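## Alphabet Block Lending: Frequently Asked Questions

The Goldale Toy Library lends alphabet blocks to member families and classrooms. Inquiries not covered on this page may be sent to Zubaida Orakzai at the front desk.

**How long may a set be kept?**

The loan period is 16 days. One renewal is permitted, provided no other member has requested the set.
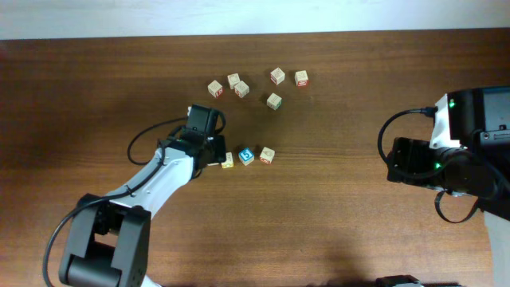
Renewals must be requested before closing time on the final day of the loan.

**Do the blocks show only letters?**

No. Members will find letters, numbers and pictures. Children who are not yet reading often begin with the pictures.
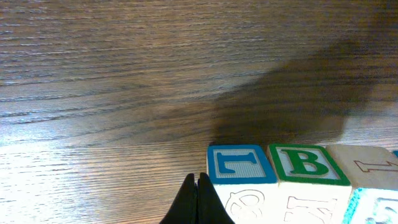 *Wooden alphabet blocks, including a green letter B.*

**How should the blocks be cleaned?**

Wipe each block with a slightly damp cloth and let it air-dry for 30 minutes before returning it to the bag. Do not soak blocks or place them in a dishwasher.

**May the blocks be used on a finished wooden table?**

Yes. Members are asked to lift blocks and not drag them across the surface.

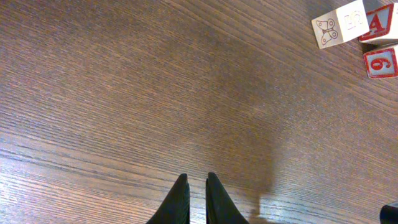 A felt mat is available on request for tables that scratch easily. Mats are returned with the set.

**What if a block is lost or damaged?**

Please notify Danish Zaidi when the set is returned. There is no charge for the first missing block. Splintered blocks should be kept away from children and handed in separately.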